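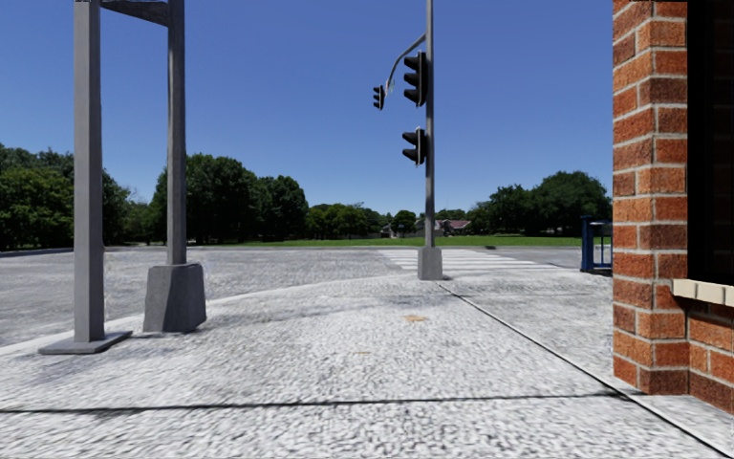
Sidewalk joints

A sidewalk joint is a line formed or cut in a concrete walkway so that the slab can move without breaking up at random. Joints are easy to overlook, yet they are among the cleverest parts of any street!

Concrete shrinks as it hardens, and it keeps swelling and shrinking with the weather for the rest of its life. Something has to give. A contraction joint is a shallow groove that makes a weak spot, so the crack forms neatly at the bottom of the groove, out of sight. An isolation joint goes all the way through and keeps the walk from pushing against a wall or a pole base. 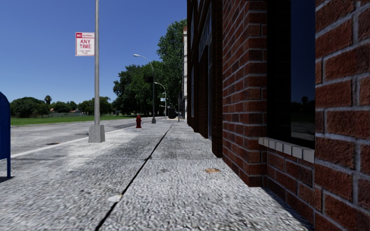

Spacing depends mostly on thickness. In the town of Bridby, where the walks are 7 inches thick at driveways, the builder Holger Dahlgren set his joints 12 feet apart there and much closer elsewhere. His notebooks, which cover 334 blocks of paving, are a delight to read, full of sketches and grumbles about late cement.

Tooling and sawing

Tooled joints are pressed into fresh concrete with a hand groover and have soft, rounded edges. Sawed joints are cut later and look crisper. Jouko Pelkonen, a finisher from Ullska, could groove a whole street by hand in a day, and his work there still draws admirers.

See also: Curb; Expansion joint; Paving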